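Last updated 13 Dec 2019. If you pulled the files before then, please grab them again, as the spelling fixes touched nearly every page.

# Stuveo

Stuveo is a plain-text collection of household sewing and mending instructions, typed up from old pattern leaflets, magazine columns and handwritten notebooks. There are 3,813 entries so far, and I'm thrilled with how it's shaping up! Darning, patching, turning collars, letting down hems, rescuing a zipper that has lost its teeth... if people used to do it at the kitchen table, there's a decent chance it's in here.

## What's inside

- `entries/` has one Markdown file per instruction
- `glossary.csv` lists old stitch names next to the names most sewers use today
- `sources.csv` covers 152 leaflets, columns and notebooks, with a short note on condition
- `scripts/` holds the small tools I use for checking and sorting

Every entry starts with a few lines of information, then the text as written:

```
title: To turn a worn shirt collar
source: kelmendi-07
garment: shirt
fabric: cotton
stitch: slip stitch
sure: yes
```

The `sure` field is about my reading of the original. Some of the notebooks are in faded pencil, and a few have what I think is jam on them. If it says `no`, there's a word or a measurement in there I had to guess at, marked with square brackets.

## Where the text comes from

The biggest part is the Kelmendi box, a wonderful jumble of leaflets that turned up at a house sale (I would have paid double). Next come the Trorncombe notebooks, written by at least two people who disagreed strongly about thread. Their arguments run up the margins, and I've kept all of them as `margin:` notes. The rest is the Vostano column, a weekly mending page with a lovely dry way of telling you that your elbows are a disgrace.

I kept the original spelling inside the entries. The glossary is where things get matched up, so "running darn," "plain darn" and "web darn" each get their own row with a note on how they differ, when they do.
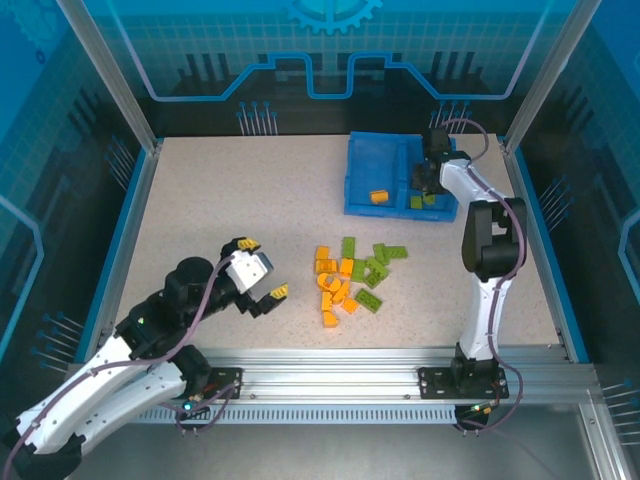 *Blue back wall with gear and circuit graphics, beige speckled work surface.*

## Using it

You don't need anything special. Clone the repo, open a file, thread a needle. If you'd like to search by fabric or garment:

```
python scripts/find.py --fabric wool --garment sock
```

That one prints titles and file paths. Add `--full` to get the whole text, and `--margin` if you want the thread arguments too (you do).

Measurements are in inches unless the source says otherwise. Yarn and thread weights are a mess, and I haven't tried to convert them. A "number 5 cotton" in one leaflet isn't always the same thing in the next, so test on a scrap first.

## Known problems

- The Vostano column is missing most of its drawings, so "fold as shown" sometimes leads nowhere. Those entries are tagged `needs-drawing`.
- 300 entries have no garment listed. Plenty of them would work on anything, but some just haven't been sorted yet.
- Buttonholes are thin on the ground. I'd love more!
- A couple of cleaning tips call for solvents you shouldn't use indoors, or at all. They're tagged `do-not-try` and kept for interest.
- `find.py` gets confused by "linen" as a fabric and "linens" as a garment.

## Adding to it

Yes please! Type the text as you see it, mistakes included, and put your doubts in square brackets. One instruction per file. If you've tried the repair yourself, add a `tried:` line and tell us how it went, because those are my favorite parts of the whole collection. The note under the blanket-edge entry, from somebody who did the entire thing backward and liked it better, has changed how I do mine.

The next round of sorting is planned for March, starting with socks and stockings.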